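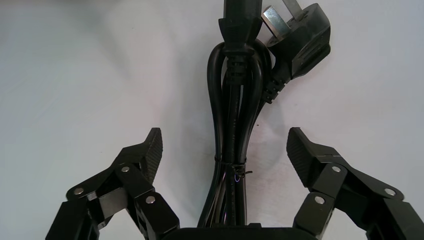
Assessment of the Thiele two-finger gripper kit

Posted in Workshop notes, May

This post records my assessment of the Thiele gripper kit, supplied on loan by Dornberg for a period of 15 days. The kit is marketed to small packing operations that wish to automate the handling of accessories: cords, adaptors, printed guides and the like. I operate a one-room workshop that assembles accessory packs for other businesses, and I evaluated the kit with that work in mind. Dornberg has not reviewed this text and no payment was received.

Contents of the kit

The kit comprises the gripper, a wrist camera, a mounting flange, a controller and a licence for the Usari software, valid for one workstation. An arm is not included. Prospective purchasers should confirm flange compatibility before ordering, as the adaptor for older arms is sold separately and was on back order when I enquired.

The fingers are driven through a parallel linkage of black plates and end in ribbed pads. Documentation is supplied as a bound manual and is, on the whole, clear. The chapter on camera calibration refers to a menu that no longer exists in the current version of Usari. The correct procedure is found in the release notes.

The test article

Power cords were selected as the principal test article. A bundled cord is an awkward thing to pick up. The loops give way under pressure, the plug is rigid and heavier than the rest, and the whole item changes shape depending on where it is held. The cords in the test lot are black, with a three-pin plug at one end and an appliance connector at the other, folded into long loops and secured with a twist tie. Against a white work surface the camera view gives excellent contrast, and I would recommend a matte white bench mat to anyone considering this equipment.

Results

Over the loan period I ran 627 picks, of which 146 required intervention. The majority of these occurred in the first two days, when I had the fingers closing too near the plug. Moving the grasp point down towards the twist tie improved matters considerably. Loose tie ends occasionally caught in the ribbing of the pads – a minor matter, though it did stop the line twice on the Thursday.

Tarcísio Aguiar of Dornberg responded to my support request the same afternoon and suggested a wider opening on approach. This proved sound advice. The default opening leaves insufficient clearance for a bundle that has bulged at one side, and the setting is easily changed under the grasp profile.

I had also hoped to compare the kit with the Vinum gripper, but a unit was not available in time.

Suitability

For a workshop handling one type of cord in steady volume, the Thiele kit is a capable product. For mixed lots I am less persuaded. Each change of article required a new grasp profile, and Usari permits a maximum of 100 saved profiles per licence. Noise levels were acceptable throughout. The organisation of the software menus was less so.

The loan unit has been returned. I have requested a quotation for purchase, with the older flange adaptor included, and will add the delivery time to this post once it has been confirmed.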